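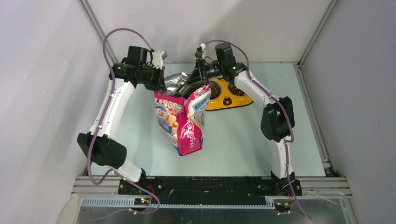
The Second Life of the Shopping Bag

In the market hall of Skoltport there is a stall that sells only bags. It stands between a fish seller and a man who repairs watches, and on Saturday mornings you must wait in line to reach it. The owner, Iida Nurmi, opened it after she lost her job in a shipping office. She has never advertised. People come because their mother came, or because the handle of their old bag broke on the tram and somebody told them to try the hall.

I went there first as a customer. I needed something to carry books home from the library, and I had the idea that any bag would do. Iida did not agree. She asked me how many books, whether I walk or take the bus, and which shoulder I use. Then she put 10 kilos of potatoes in a bag and hung it on my left arm.

"Now walk to the fish and back," she said.

I walked to the fish and back. She watched the handles and did not look at me at all.

In the last years we have learned to speak about shopping bags mostly as a problem. In many towns the thin free bag has disappeared from the counter, and the thicker one costs money. Almost every family I know has a drawer, or a hook behind the kitchen door, where the bags live inside one another. We feel a little guilty about this drawer. We bought each of these bags because we forgot the others at home.

What interested me was the bag that does not go into the drawer. In every home there seems to be one which is always in use. It is not always the strongest or the most beautiful one. My neighbor keeps hers in the car and uses it for swimming things, for bread, and once for a cat. When I asked her why that bag, she thought for a long time and said that it stands up by itself.

Ji-hoon Heo would like this answer. He designs bags for Plornard, a small company with its workshop in Illés, one hour by train from Skoltport. He studied to become a furniture maker, and he still talks about bags as if they were chairs.

"A chair has four legs and you don't hold it while you use it," he told me. "But a bag, you must open it with one hand, because in the other hand you have the thing. This is the whole difficulty. The customer has only one free hand, and she is in a hurry, and there are people behind her."

His first bag for the company was, by his own words, a disaster. It was made from a heavy cotton he loved, and the mouth closed every time the customer let go of it. They made 500 pieces. Most of them were given to schools, where the children used them for gym shoes and were quite happy. One hangs on the wall over his desk, and when a new person starts at the workshop he makes them fill it with oranges.

The second one was called Plorach and it is still sold. The difference is in the upper border. The cloth is folded two times and sewn with a stiff tape inside, so the mouth keeps its shape without any frame. The bottom is a rectangle, cut a little smaller than a sheet of newspaper. Ji-hoon made it this size after he had spent a week in a supermarket watching how people pack. They put the heavy things first, if they are calm. If they are not calm, they put first what comes first on the belt, and the bag must forgive them.

I asked about the handles, remembering my potatoes. He took a ruler from his pocket and showed me 60 centimeters. This is the length of one handle on the Plorach, from seam to seam. With less, you cannot put it over a winter coat. With more, a short person pulls the bag along the street. He is a short person himself, and his wife is tall. They tried the handles at home in the corridor, in coats, in the middle of September, and their son opened the windows because he found it too hot to watch.

Color is another question, and here the designer and the seller do not think the same. Ji-hoon prefers gray, dark green and the natural color of the cloth. Iida says that gray bags are bought by people who want to be seen as people who buy gray bags. On her stall the ones with large prints go first. She sells strawberries, big flowers, a map of the tram lines with a mistake in it. Her customers say that a bright bag is harder to forget, and she believes them, as the plain ones are what she finds left behind under the tables in the café of the hall.

She keeps the lost ones for a month on a nail, and then she washes and lends them. This lending is perhaps the part of her business I admire most. If you come to the hall without a bag, you can take one from the nail and bring it back whenever you want. She writes nothing down. When I visited her again this winter, 69 bags were out with people whose names she mostly did not know. I said it must worry her.

"They come back," she said. "Sometimes it is a different bag that comes back. It doesn't matter so much."

A repair is also possible, at a price that is lower than a coffee. The usual damage is at the place where the handle meets the body. Iida sews there a square with a cross inside it, the same as the sailmakers in the port do, and she uses thread in whichever color is on the machine. Some of the older bags have four or five such squares, all different. I saw one that had belonged to a lady's aunt, and the cloth between the squares was so thin that you could read a price label through it. Iida had told the lady that she should let it retire. The lady had answered that she would think about it, and bought two leeks and carried them home in it.

For washing, both of my experts gave the same advice. Turn the bag inside out, use cool water, and hang it from the bottom, so that the handles do not stretch. Do not iron a printed one on the side of the print. Crumbs collect in the corners, and an old toothbrush is enough for them.

As for me, I bought the bag that had passed the walk to the fish. It is blue with white dots, a pattern I would not have chosen. It carries eight library books or nine if two of them are poetry. Last week I left it on the bus, and the driver had it beside him when I ran to the terminal, with the books still in it and somebody's glove on top.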